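Kokari Extends Repair and Reuse Program to Seven More Towns

Company will accept desktop computers, monitors and small office equipment at 108 collection points and fund training for repair technicians

GRONDMONT, October — Kokari, a regional provider of electronics repair and refurbishment services, today announced the expansion of its Repair and Reuse Program to seven additional towns in the Grondmont area. Under the expanded program, households, schools and small businesses will be able to hand in unwanted computer equipment at 108 collection points, free of charge, whether or not the equipment still works.

The expansion follows a pilot carried out with the Negi Foundation, which supports household waste reduction and adult education. The Foundation has agreed to remain a funding partner for the next five years.

"Many of the computers that reach us have one failed part and years of useful life in everything else," said Meenakshi Bhardwaj, Chief Executive of Kokari. "A family that needs a computer for homework or job applications does not need the newest model. It needs one that starts reliably and comes with someone to call if it doesn't. We are pleased to bring that service to more towns."

Equipment received through the program is sorted at Kokari's main workshop in Grondmont. Machines that can be returned to use are cleaned, repaired and tested, and their storage drives are erased before any other work begins. Machines that cannot be repaired economically are taken apart so that working memory, power supplies, graphics cards and cooling parts can be used in other repairs. Remaining material is sent to licensed recyclers.
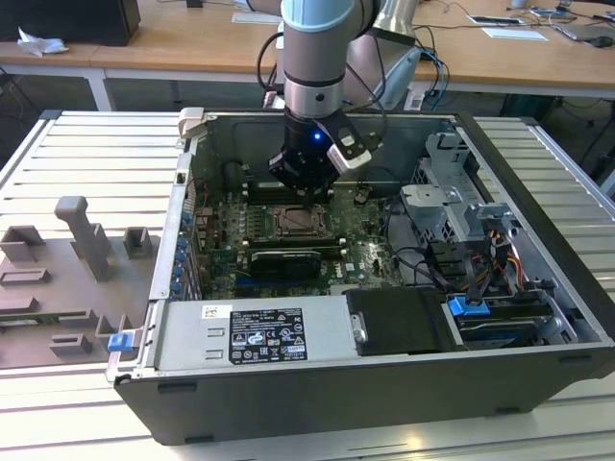
An open desktop tower with its side panel removed and the CPU socket empty.

Refurbished computers are offered first to public schools, libraries and registered community groups in the town where the equipment was collected. Any that remain are sold to the public at a fixed price through the company's Olia stores, with a 10-month warranty covering parts and labor. Proceeds from these sales are used to pay for collection and transport.

Data protection

Kokari carried out a review of its data handling procedures before the expansion. Each item is now given a tracking number when it is handed in, and the donor receives a receipt bearing the same number. Donors who ask for one will be sent a written certificate once the drive has been erased. Drives that cannot be erased, including those that are damaged or do not respond, are shredded on site.

"Concern over personal files was the most common reason people gave us for keeping an old computer in a closet," said Pankaj Sandhu, Director of Operations. "We took that seriously. The receipt and the certificate allow a donor to follow the machine from the counter to the point where the data no longer exists."

Donors are still encouraged to copy any files they wish to keep before handing in equipment. Kokari cannot recover or return files after an item has been accepted.

Training for repair technicians

As part of the expansion, Kokari and the Negi Foundation will open a paid training course for adults who wish to enter the repair trade. The course will last 10 weeks and will be taught at the Grondmont workshop, with evening sessions beginning at 6 p.m. for those who work during the day. No previous qualification is required.

Trainees will learn to find faults in desktop and laptop computers, replace common parts, handle components safely and write clear repair records. The final part of the course is spent working alongside experienced technicians on donated equipment. Those who complete the course will receive a certificate and an interview for any open position at Kokari or its stores.

The course will be led by Fitriani Tarigan, Head of Technical Training, who designed the curriculum used in the pilot.

"Good repair work depends on patience and on keeping proper notes," said Tarigan. "We have had former bakers, bus drivers and office clerks at the bench, and they have done very well. I would urge anyone who has ever opened a radio or a computer out of curiosity to apply."

Brijesh Awasthi, Program Officer at the Negi Foundation, said the training course had been central to the Foundation's decision to continue its support.

"The Foundation was interested from the beginning in what the program could leave behind in each town," said Awasthi. "Collecting equipment is useful in itself, but towns also need people with the skills to keep it running. We look forward to meeting the first group of trainees."

What may be handed in

The program accepts desktop and laptop computers, monitors, keyboards, mice, printers, routers, and cables and chargers of all kinds. Tablets are accepted if the battery is not swollen or damaged. Items do not need to be in their original packaging. Passwords and user accounts should be removed where possible, although this is not a condition of acceptance.

The program does not accept televisions, household appliances, loose batteries or printer cartridges. Residents should contact their town waste service for advice on these items.

Collection points are located in participating libraries, town halls and Olia stores. Staff at each location can accept up to five items per visit. Schools and businesses with larger quantities may arrange a pickup through the program office. Pickups are free within the Grondmont area and normally require two weeks' notice.

Applications from community groups

Schools, libraries and community groups that wish to receive refurbished computers may apply in writing to the program office. Applications should state the number of computers requested, their intended use and the name of a person who will be responsible for them. Groups that received equipment during the pilot may apply again.

Each computer is supplied with a keyboard, a mouse, a power cable and a printed setup guide. Monitors are supplied on request, subject to availability. Recipients may return equipment to Kokari at the end of its life at no cost — a condition that the company has included in all agreements under the program.

About Kokari

Kokari repairs, refurbishes and resells computer and office equipment for households, schools and businesses. The company is based in Grondmont, where it operates its main workshop and training rooms, and sells refurbished equipment through its Olia stores.

About the Negi Foundation

The Negi Foundation makes grants to projects in waste reduction, adult learning and community services. It works with local partners and publishes a summary of its grants each year.

Media contact

Abhishek Vishwakarma
Communications Manager, Kokari
Interviews and workshop visits are available on request through the Kokari press office.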